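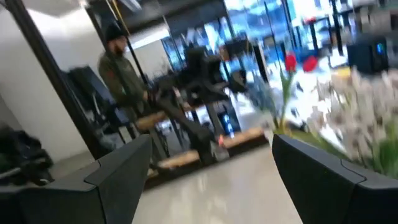

Wrist view, both fingers open, with strong motion blur and the room tilted. Red and white-pink flowers at right.

Flodia bench notes: flower arranging by remote control
Gallery page, updated 2/8/24

The Flodia task set covers handling jobs in which the object bends, snags or bruises. Flower arranging was added in January, after the folding and cable tasks. One operator drives both arms remotely, and the joint positions, gripper openings and camera streams are logged together at 30 frames per second. No motion is scripted. What the policy later learns from is the operator's own approach, including the pauses and the second attempts.

An episode begins with the stems lying on the work surface and ends when the operator presses stop. Episodes shorter than 20 seconds are discarded, as most are false starts. The set held 508 episodes when this page was updated, stored under the working name Wora.

Wrist cameras give the closest view of the grasp point, and for thin stems that is usually the only view in which contact can be judged. They suffer during large reorientations. When the wrist turns quickly the background smears and the horizon tilts, and any single frame is of little use for locating a flower. We keep these frames in the log. Removing them leaves gaps in the time series, and the Palma loader treats a gap as a new episode.

The fixed view changes very little from one moment to the next, which makes it the better reference for where each stem is on the table. Its weakness is occlusion: an arm reaching across the surface hides whatever lies behind it. Operators are asked to draw the idle arm back before the other one reaches in, though under time pressure this is often skipped.
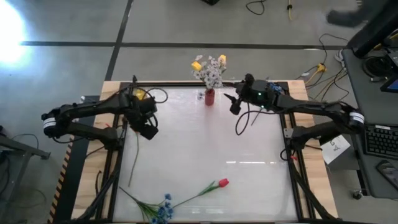
Fixed view of the table, with the vase at the far centre of the surface. A red tulip and a blue spray lie towards the near edge.

Notes on handling

Grip force is capped at level 3 in the Inuvby controller for all stem work. Higher settings crush tulip stems at the point of contact, and a crushed stem folds when it meets the rim of the vase. Operators are told to grasp low and to bring the stem in at a slant – a vertical approach tends to push the existing bouquet aside.

Branching sprays are harder than single stems. They catch on their neighbours during the lift, and the operator has to judge from the video alone whether the whole spray is coming up or only part of it. Episodes with a dropped spray are labelled and kept.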